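Nidwood (tabletop picking kit)

Nidwood is a small robot arm kit sold by Meinecke, a firm in Plindau, and it's meant for people who want to try picking and sorting everyday things on a desk. I've had one on loan for a good while, so I've ended up writing most of this entry (Imke Buschmann did the bit on cables, which got moved to the setup page).

What you get

The box holds the arm, a two-finger gripper, a small camera for the wrist and a power supply. You bring your own tray and your own shopping! I paid 38 for a spare set of fingers, and I'd do the same again, as the black pads do pick up marks. 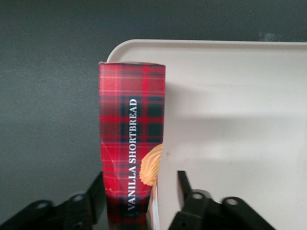
Gripper fingers either side of a vanilla shortbread box, wrist camera view.

Narrow boxes are what I'd start with. Flat sides, easy to find in the picture, and you can line the fingers up without much fuss. Dénes Bíró, who wrote the first manual, suggests 100 tries with one item before you swap it for another, and I got bored well before that.

Round things

Bottles and fruit need more patience, I find, mostly because a small error in the angle matters so much more on a curve.

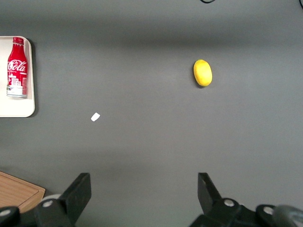 I keep the speed low for those and open the fingers all the way before each approach, then come in slowly. The default setting is quicker than I like.

Price and versions

The first version cost 1442 and the lighter Prustby edition came out one December, with the same gripper and a shorter arm. Repairs go through Joscha Hagedorn's workshop in Plindau, and mine came back with a new wrist joint and a very polite note.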